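### 3.2 Sweeping surface and tools

The study of short cleaning tasks used a table surface divided by lines of blue masking tape. The lines make a grid, and we use the grid to say where the litter is placed before each trial. The tools are a hand brush, a dustpan and a small trash bin with a black bag inside. We kept the same tools for all 45 trials, so that the size of the dustpan did not change the results.

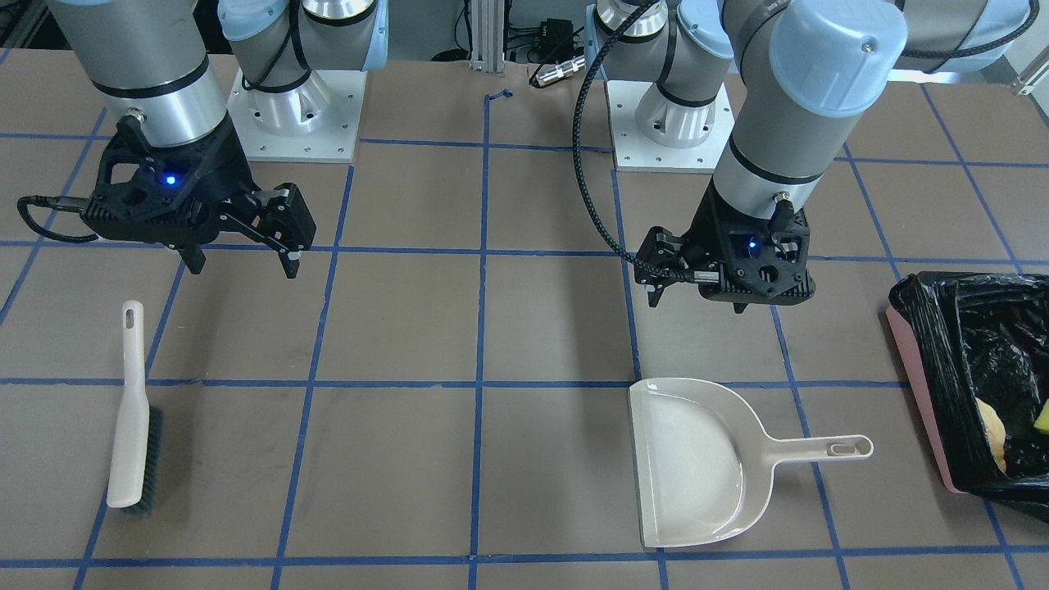

Each trial began with 200 paper scraps, weighed by Albane Hamel before they were spread. A trial was finished when no more scraps were brought to the bin during 17 seconds. Scraps which stayed under the lip of the dustpan were counted as left on the table. This rule is strict, but it was easier to apply in the same way every time.

Tape was also put on the wall. Ginette Huet checked these strips at the start of every session and replaced them when a corner came loose.

**Figure 2.** Strips of blue tape on the wall. 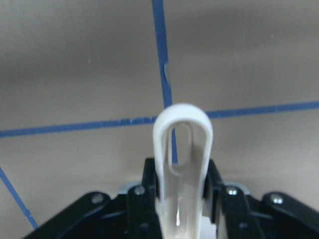
### 3.3 Scoring

The score of a trial is the share of scraps that reached the bin.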